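Haruna Kawaguchi on Making Wine Without a Tasting Room
Posted on Sep 10, 2021 by Sadao Kubo
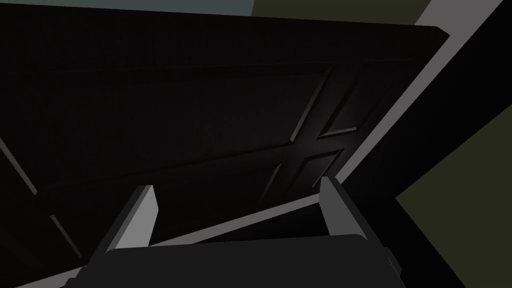

Rendering of a dark door with raised panel moldings.

Haruna Kawaguchi has made wine at Preltau for eight vintages, and for most of that time she has sold it by mail. There is no bar to lean on and no gift shop. If you want to taste before you buy, you wait for one of her June pourings or you find a friend with a bottle.

"People ask when I'm going to open to the public," she told me by phone. "I don't have the staff. I'd be pouring all day and doing cellar work at night."

The 2020 release came to 826 cases, most of it Chenin Blanc from the Undholm vineyard. The rest was a light red blend she calls Flosteo. I had assumed the name was Italian. She said it was a word her daughter made up when she was small, and it was the only name on the list that everyone in the house liked.

I asked about the Chenin first, as it's the wine I buy. She picks it in two passes and ferments most of it in steel. Four old barrels get the later fruit.

"I tried new oak once," she said. "It tasted like somebody else's wine. I sold the barrels to a neighbor."

The red is harder to pin down. The 2019 was a little tart for me, and I told her so. She didn't argue. "I picked early. There was rain coming and I didn't trust it. Then we got maybe an hour of drizzle. I'd wait next time."

She learned the trade at Hirano, a much bigger cellar, where she started out washing tanks and ended up running the lab. I wondered if she missed having the equipment.

"I miss the forklift," she said. "The lab I can mostly do on a bench. I send out for the things I can't."

Her mailing list has over 200 names on it, and she still packs the orders herself. Summer shipping is the part she likes least. Nothing leaves the cellar in hot weather unless the customer insists, and she tries to talk them out of it.

Next year she plans to bottle a sparkling Chenin, though only a small amount. She has the base wine already and is looking for a place that will disgorge it for her. "I could do it by hand," she said. "I did a few as a test and wore most of it."

The fall release goes out to the list first.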